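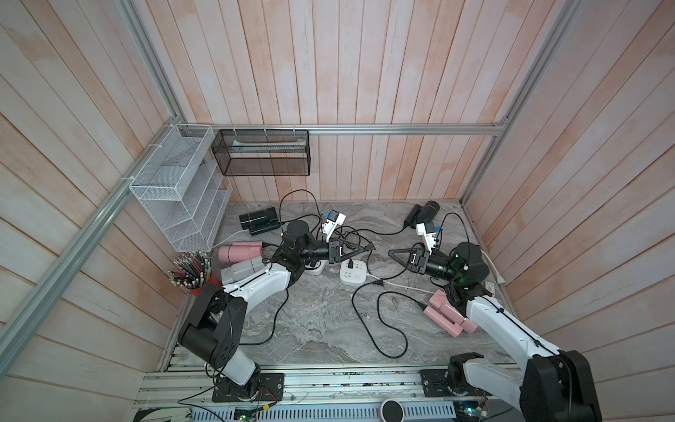 Home Threads Topics Saved Search

March
By Natália Vrabec

1/
I have now lived with a pink room for one whole winter, and several people have asked me to write how I chose the colour. It will be a long thread, so please take tea.

2/
My first mistake was to begin with the paint. I bought a tin of Valberg 3017 in the shop under very white lamps. In the shop it was the inside of a shell. At home, on the wall facing north, it was ham.

3/
A room facing north gets a bluish light for most of the day. A pink with blue in it becomes cold and a bit sad there. A pink with a drop of yellow or brown stays friendly. I knew this from a library book and still I did not believe it.

4/
So I painted test cards. Big ones, the size of a tea tray, two coats each. I moved them around the room for eight days and wrote down what I thought at breakfast, at four in the afternoon and with the lamp on.

5/
My notes from day three say only "no" beside five of the cards. I was strict that day.

6/
Then Xuelian Dong, who paints furniture and has much more patience than me, told me to stop looking for a solid colour. She asked why I want to hide the wood. A thin wash lets the white below come through, and the eye does not get tired.

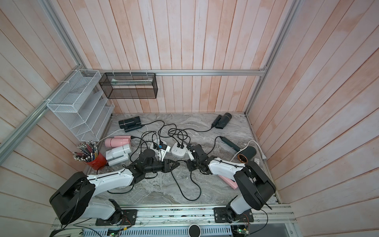 Pale pink and white on upright boards, with a grey marble pattern.

7/
How I made the wash: one part paint, three parts water, stirred slowly. White base first, left overnight. Then the pink with a wide brush, along the board and never across, and wiped with an old cotton shirt before it settles.

8/
Do one board from top to bottom before you start the next. If you stop in the middle to answer the telephone, you will have a line there for ever. Mine is behind the bookcase.

9/
Some boards drink more than others. I tried to correct this with a second wash and made it worse. After that I left them as they wanted to be, and these are the ones visitors touch.

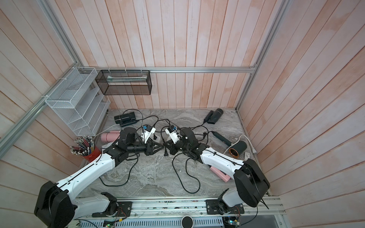
A rosy wash over white planks, a little weathered.

10/
Which other colours go with it? I tried cream and it looked like a cake. Grey was much better, especially a grey with some pattern in it, because the pink then looks quieter. Dark green is also very good in small things, a cushion or a jug.

11/
Black I was afraid of. Tobiloba Abubakar lent me a black lamp for a weekend and I did not want to give it back. A little black makes a pale room more awake.

12/
Costs, as many of you like to know. I spent 452 in total, and this includes the boards, the paint, two good brushes and the tin of ham. The brushes were 46 together and I would buy them again before anything else on the list.

13/
Please think about the sockets before the boards go up. I did it after, with a small saw and bad words. Walk through an ordinary morning and write down each thing you plug in, also the hair dryer, and where its cord must lie.

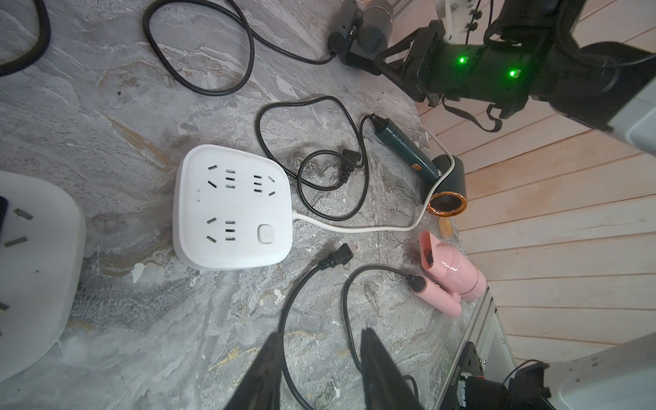 14/
White fittings or coloured ones? Nahuel Godoy says that coloured plates are the first thing to look old, and I agree with him. White ones are cheap and easy to find again when one breaks.

15/
For the skirting I used the same white as the base coat, without any wash. Jiahui Cai wanted it in pink too. We discussed this during a complete dinner and remained friends.

16/
Care: a soft cloth, hardly damp. No kitchen sponge. I have one pale spot near the door where I was too energetic with coffee.

17/
Would I choose pink again? Yes, but in the south room I would make it thinner still, perhaps one part to five. I have already the cards drying on the radiator there.

18/
If you have used a wash on old pine with many knots, please write to me how you stopped the yellow from coming through. I have a door waiting.

More from Natália Vrabec
Three shades of white in one corridor
Cleaning brushes when you have only a small sink
The blue chair, part two
Curtains for a window that is not straight
What I keep in my paint cupboard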